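3 de agosto de 2023
Por Kaiwen Deng y Junhao Duan

CAPÍTULO 2
Fallos de agarre en manos de varios dedos

Una mano robótica puede fallar sin que se rompa ninguna pieza. El caso con el que empieza este capítulo es de ese tipo: los motores respondían, los sensores enviaban datos dentro de su rango y el controlador no registró ningún error. Aun así, la mano siguió cerrándose cuando debía haberse detenido. 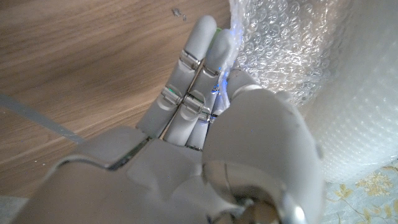
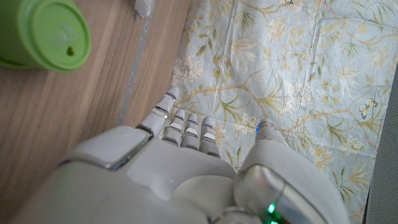 El incidente ocurrió en mayo, en el taller de Plolberg, durante una serie de ensayos con materiales blandos. El programa de control, llamado Tillo, tenía que acercar los dedos al objeto, detectar el primer contacto y pasar de control de posición a control de fuerza. Con objetos rígidos el cambio se producía sin problemas. Con plásticos y telas, en cambio, la resistencia inicial era tan pequeña que quedaba por debajo del umbral de contacto. Para Tillo, la mano seguía moviéndose en el aire.

Durante uno de los ensayos, una técnica sujetaba el borde del material para tensarlo. El pulgar llegó hasta sus dedos y los apretó contra el índice de la mano. Ella pulsó la parada de emergencia con la mano libre. La parada cortó la orden de movimiento, pero los dedos no se abrieron: mantuvieron la última posición, tal como estaba configurado. Hubo que liberar el pulgar a mano. La lesión fue leve, una contusión en dos dedos, y el taller suspendió los ensayos ese mismo día.

2.1 Qué se encontró en los registros

El controlador guardaba la corriente de cada motor a 1.000 muestras por segundo, de modo que fue posible reconstruir el cierre con bastante detalle. El retraso entre el primer aumento de corriente y el cambio de modo fue de unos 40 milisegundos en los ensayos con piezas rígidas. En el ensayo del incidente el cambio no llegó a producirse. La corriente subió despacio, de forma casi continua, y el filtro que debía eliminar el ruido eliminó también esa subida.

El archivo de configuración explicó el resto. El umbral de contacto se había elevado semanas antes para evitar falsas detecciones causadas por el rozamiento de las articulaciones. La modificación se anotó en el cuaderno del taller, pero no se repitieron las pruebas con materiales blandos. La ficha de riesgos seguía describiendo el valor antiguo.

Conviene separar tres cuestiones que en el primer informe aparecían mezcladas:

– El fallo de detección. El método empleado dependía de un cambio brusco de corriente, y un material que cede no lo produce.
– El estado tras la parada. Mantener la posición es razonable cuando la mano sostiene una carga que puede caer. Es peligroso cuando hay una persona atrapada.
– El procedimiento. Nadie debía tener los dedos dentro del volumen de cierre con los motores activos, y la hoja de trabajo no lo indicaba.

2.2 Parar y soltar

Muchos estudiantes suponen que una parada de emergencia deja la máquina en un estado seguro. Lo que hace es llevarla al estado que alguien definió de antemano – y ese estado puede ser adecuado para una tarea y malo para otra. En una mano con transmisión irreversible, cortar la alimentación no libera los dedos. La reducción los bloquea, y la fuerza de apriete puede mantenerse durante mucho tiempo.

La solución adoptada en Plolberg fue añadir un segundo mando, separado de la parada, que abre los dedos a velocidad reducida. Se limitó además la corriente máxima durante toda la fase de aproximación, haya o no contacto detectado. Esta segunda medida es la más importante de las dos, porque no depende de que el sistema interprete bien lo que ocurre.

En las secciones siguientes se estudia cómo fijar ese límite a partir del par del motor y de la geometría del dedo. El lector necesitará las ecuaciones de transmisión del capítulo anterior. Los registros completos del ensayo figuran en el apéndice, en la página 47.

© Editorial Ó Dálaigh. Todos los derechos reservados. | Contacto | Volver arriba
Compartido 2 veces · 0 comentarios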